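Rechercher dans les comptes rendus
3 nov. 2020 – rédigé par Arūnas Sepp
Partager (7)

Atelier partagé Mondlow – réunion du groupe bras de tri

Présents : Mared Griffiths, Tarmo Rebane, Ülle Butkienė, Arūnas Sepp (secrétaire de séance). Excusée : Lungile Engelbrecht.

1. Approbation du compte rendu précédent
Approuvé avec une correction d'Ülle : le relevé du point 4 portait sur le couple de l'axe 3, et la valeur de l'axe 2 est à rayer.

2. Alimentation
Tarmo a remplacé le bornier du bras. La chute de tension relevée en fin de course a disparu à vide. L'essai en charge reste à faire. Mared demande que la masse du contrôleur soit séparée de celle des moteurs avant tout nouvel essai. Accord général. Tarmo s'en charge.

3. Logiciel
La branche Rotitley est fusionnée. Le journal de la dernière session compte 2 537 lignes, dont 1 919 messages répétés du pilote série. Arūnas filtrera ces messages à la source. Ülle signale que l'arrêt logiciel n'est pris en compte qu'à la fin du mouvement en cours – point jugé bloquant. Aucun essai sans une personne à portée du bouton d'arrêt jusqu'à correction.

4. Prise des électroaimants dans le bac orange
Les pièces à trier sont des électroaimants à noyau plongeur, de finitions différentes, munis de fils noirs et de connecteurs blancs. Trois difficultés discutées :
– les fils font des boucles au fond du bac et peuvent s'accrocher aux pièces voisines ;
– le plongeur et son ressort ne doivent pas servir de surface d'appui, la prise se fait sur le corps ;
– le reflet sur le fond du bac gêne la segmentation en haut à gauche de l'image du poignet.
Mared propose un fond mat. Tarmo préfère déplacer d'abord la lampe, ce qui ne coûte rien. Retenu : la lampe, puis le fond mat si le reflet persiste. L'orientation verticale en prise est conservée comme référence pour le réglage des doigts. 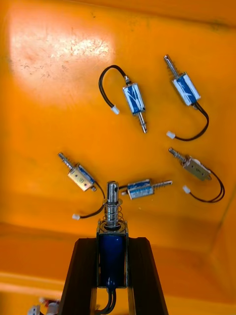

5. Achats
Patins pour les doigts de la pince : commande chez Cavalcanti, 16 pièces. Ülle compare avec les chutes de caoutchouc de l'armoire avant de valider. La demande de second bac est reportée.

6. Divers
La clé du local Bremley est à rendre au crochet après chaque séance. Lungile a demandé par écrit que le schéma de câblage soit affiché près de l'établi – Arūnas l'imprime. Bilan complet du projet prévu en mars.

Séance levée.

2 commentaires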